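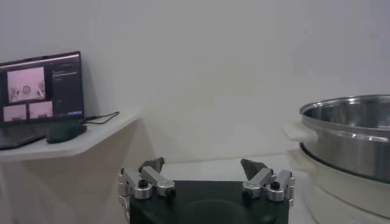
Last updated: September 18, 2019

Print | E-mail

Good news for those of us who buy breakfast on the walk to work! The Endelberg morning market is moving indoors for the winter, into the old Priren shoe store on Aasen Street, and it'll be open by the end of September.

I stopped by the sign-up table and heard that 23 vendors wanted in, but the room only fits 16 stalls, so a few will take turns by the week. Rent is $116 a month, a bit less than the outdoor spots (I asked twice).
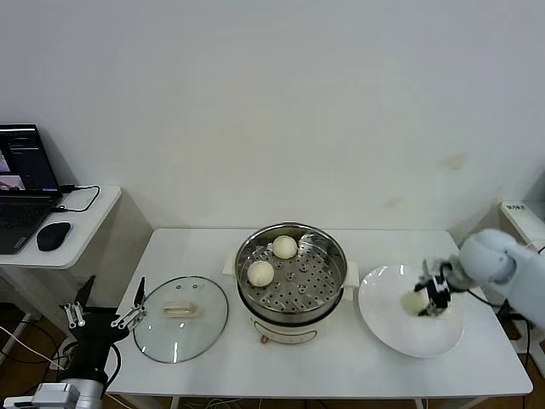
Hot food is staying, thank goodness. Dumplings, buns, soup, and the Zostier bakery's rye rolls, which sell out before I'm even out of bed. Doors open at 6:30, and there's seating for roughly 200 upstairs. Parking is still a mess, so walk if you can.

Comments (3)

rollfan: Will the egg sandwich cart be there?

Tess_on_Aasen: They told me yes, but every other week.

mk423: $116 sounds fair. Please fix the front step first, I've tripped on it.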